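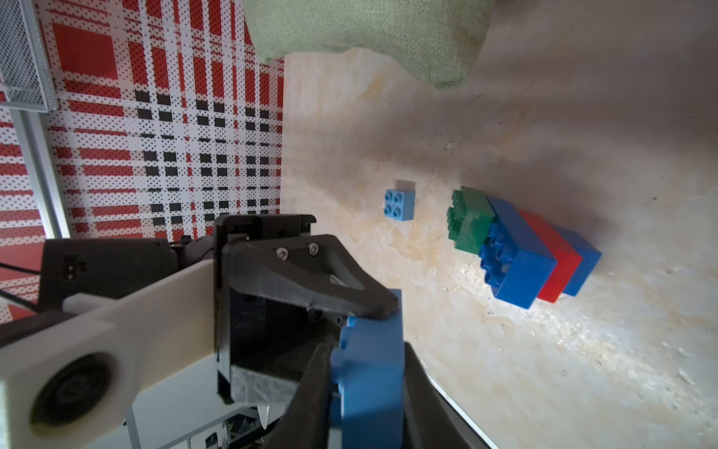

Chi-keung Yau wants to know why the fingers were fine in October and now drop every other brick. Fair question, and the most common one we get about the Dillari cell.

Why is it dropping bricks?
Usually the finger screws. Check them every 800 grips. If they're snug, wipe the fingertips with a dry cloth and try again before blaming the software.

How tight is tight?
Snug with the short driver. If you have to grunt, stop – we've bought enough new fingers.

Do I need to re-zero after changing a finger?
Yes. Jog the gripper closed, press Set, then run 3 test picks at low speed. Skipping this is how the tabletop got its character.

When does the motor cable get replaced?
At roughly 1,000 hours, or sooner if the jacket looks chewed. Spares are in the Nemberg drawer, under everything else.

Can I oil the joints?
No. Please put the can down.

Who do I call when it faults?
Jui-lin Yang, after 9 a.m. Write down the fault code first. "It made a noise" is not a code.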